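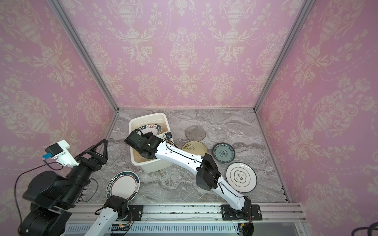

Stultwood, 30 Apr 2019

Washing up water in shared student houses: how much do we use and does a bowl help?

Project report, Environment and Society module, group 4

Why we did it

Everyone in our group lives in a shared house and everyone moans about the water bill. Wanted to see if washing up in a bowl uses less than leaving the tap running. Most advice leaflets say it does but hardly any say by how much, or what happens with a big pile after a house dinner.

What we did

Survey first. 189 replies, mostly second years, mostly from the Fitareck end of town becuase that's where the cheap houses are. Then a smaller test in 23 kitchens. Each house did one week with the tap and one week with a bowl. Meter reading morning and night, plus a tick sheet on the fridge for every wash.

Problem with the meters: they measure the whole house. So we asked people not to run showers or the washing machine while someone was at the sink, and to read the meter before and after too. Not everybody stuck to it. Two houses dropped out of this bit and we used their survey answers only. 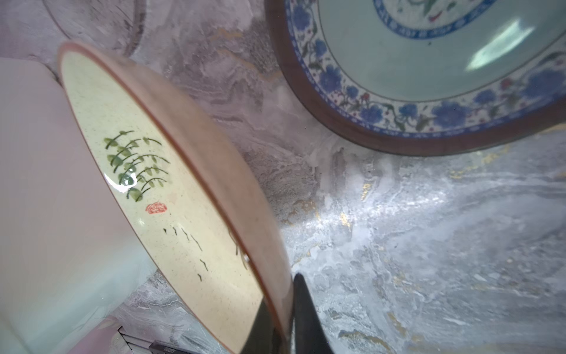

We also asked about rinsing. This got the longest answers in the whole survey. Some people think leaving suds on is fine, others rinse everything twice under hot water. Wish we had put it as its own section, it was squashed in at the end of page two.

What we found

Bowl week was lower in most houses. The gap was biggest where people cooked separately and washed up one pan at a time. Houses that ate together hardly changed. Around 80 of the survey people said they never use a bowl, main reasons given were no room in the sink and "the water goes manky".

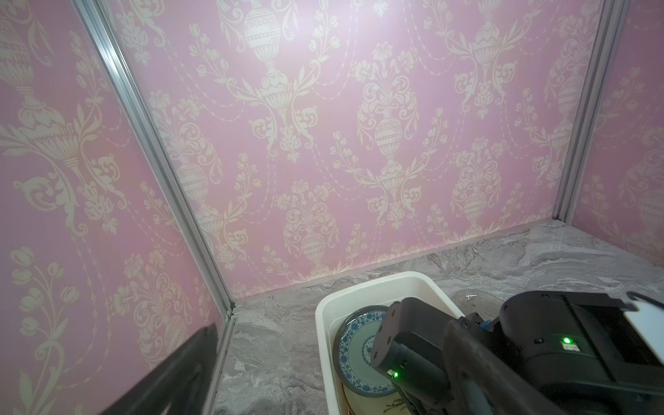
Problems and what we would change

Weeks not the same, one had a bank holiday in it and half the housemates went home. Should of swapped the order for half the houses. Tick sheets got lost or wet. No measure of hot water, only total, so can't say anything about the gas bill.

If another group carries this on in October, start the meter readings earlier and get a tap flow gauge.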